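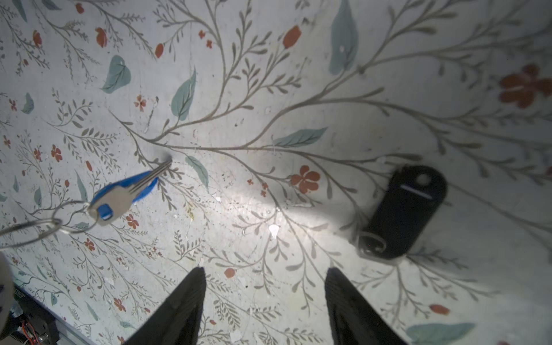 **LADCOMBE, April 23, 2022** -- The spare key to the Ladcombe hall used to hang behind the counter at the bakery. Anyone who wanted the hall signed a school exercise book, took the key and brought it back before closing. When the bakery shut, the arrangement went with it, and the town had to work out who should hold the key.

It's a small question, but plenty of country halls are asking it. Shops that once doubled as post office, noticeboard and key safe are closing, and hall bookings have moved to phones and email. Ikcombe fitted a keypad. Florncombe kept its metal keys and cut more of them, which meant changing the lock when too many went missing.

The new lock at Florncombe, with keys and fitting, came to $2,000. The hall takes in less than that over winter.
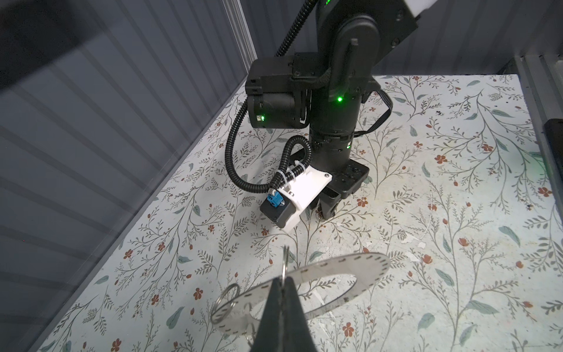
*Floral pattern on the tabletop, with a loop of black cable above it.*

Pentti Ojala has been a locksmith in the district for 11 years and does most of the hall work himself. He favours restricted keys, which can't be copied without a signed authority. They cost more at the start. He also tells halls to write down who has one, a job he says is skipped more often than any other.

"I get called out to change a barrel and they can't tell me if there are five keys or 12," he said. "So we start again from nothing."

Keypads have their own troubles. At Ikcombe the code was meant to change every month. It stayed the same until June last year, by which time the playgroup, the bowls club and a fair few teenagers knew it.
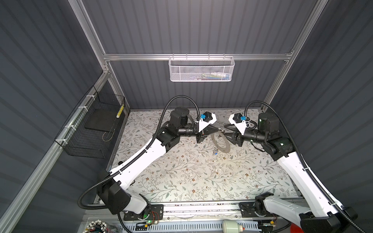 **Saimi Riihimäki**

Ladcombe has settled on something close to the old way. The Koivisto garage, across the road from the hall, keeps two keys on a hook in the office and has started a new exercise book. The garage opens early and closes at six -- later than the bakery did -- and evening groups collect the key before then and drop it through the mail slot afterwards.

The first page of the book is already full, mostly with the yoga class and a quilting group.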